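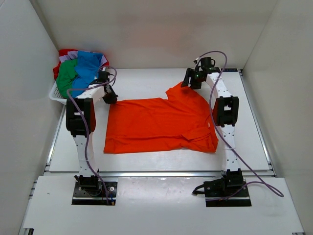
I have finally become a person who folds polo shirts properly, and I'm ridiculously happy about it! For years mine went into the drawer in a heap (sorry, Mom) and came out looking like a road map. Then I bought a bright orange one in Hirnisgate this September, loved it far too much to treat it that way, and sat down to learn.

The flattening is most of the work. Lay the shirt on something hard and smooth, never the bed, and pull the sleeves out before you do anything else. I used to skip the collar, and that was my big mistake – a collar that starts out crooked stays crooked. Button the placket, turn the shirt face down, smooth it from the middle outward, and bring in one side and then the other. Fold up from the hem 2 times and you're done.

My friend Khang Cao swears by rolling instead, and we've argued about it all the way to Planddale and back. I tried his way with a gray one. Still folding! Next up are the fitted sheets, wish me luck.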